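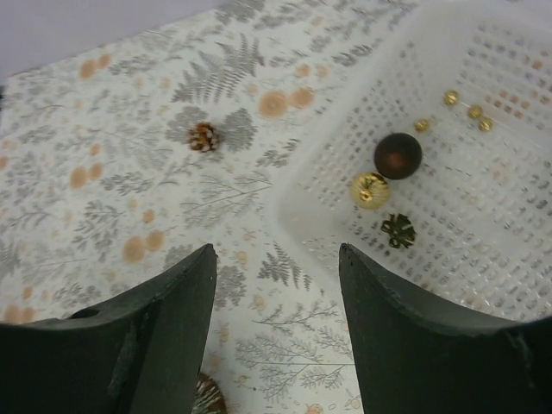 A pine cone on the fern and dot cloth.

About Stomska

Stomska is a table linen workshop with a small school attached to it, or maybe a small school with a workshop attached, depending on which of us you ask and what time of year it is. We print and sew tablecloths, napkins and runners, and we teach people to do the same at a pace that leaves room for coffee. Welcome, and thank you for stopping to read about us!

Athina Lambrakis started the business with one long table, a borrowed sewing machine and 31 yards of white cotton that she had bought for curtains and never got around to hanging. Her first tablecloths went to neighbors, then to the neighbors' sisters, and by the following May she had sewn so many hems that she asked Jade Blackburn, an old friend from her drawing class, to come in and help for the summer. Jade is still here. She draws nearly all of our patterns now, and Athina looks after the sewing room and the classes.

Most of what we print comes from walks. Jade brings home ferns, twigs and seed heads, presses them in old phone books and draws them in pencil before any color is chosen. The cloth at the top of this page has gray fern fronds, feathery sprigs and thin branches on white, with soft peach dots scattered in between, a few of them sitting close together in pairs. Athina wanted something that would be as happy under a birthday cake as under a bowl of soup, and Jade wanted ferns (Jade always wants ferns), so it suited everybody. We like it with very little on top. A small pine cone with pale tips to its scales looks lovely against the gray, and you probably have one in a coat pocket already.

Our patterns have names, mostly because we got tired of saying "the leafy one." Cluvska is the plain border we have made the longest, and Cirillo is a wide stripe for big family tables. We print in small batches, never more than 600 napkins in a run, and when a batch is gone we may change a color or two before making it again. If you are trying to match something you bought from us years ago, please write and send us a snapshot. We keep a piece of every batch in the flat drawers and love an excuse to go through them.

The classes are kept to 7 people so that everyone gets a proper stretch of table. Beginners start with a napkin and a mitered corner, which can be a bit of a fight the first time, and go on to a runner with a printed design of their own. You don't need to be able to draw. Bring a leaf, an apron and reading glasses if you use them; we have the fabric, the ink and the irons, and there is usually something baked.

The shop shelves are at the front of the building and the sewing room is at the back, with the door between them nearly always open. Come in and unfold things. We would much sooner refold a tablecloth than have you take home the wrong size, and if you bring the measurements of your table, Athina will happily work out the drop with you.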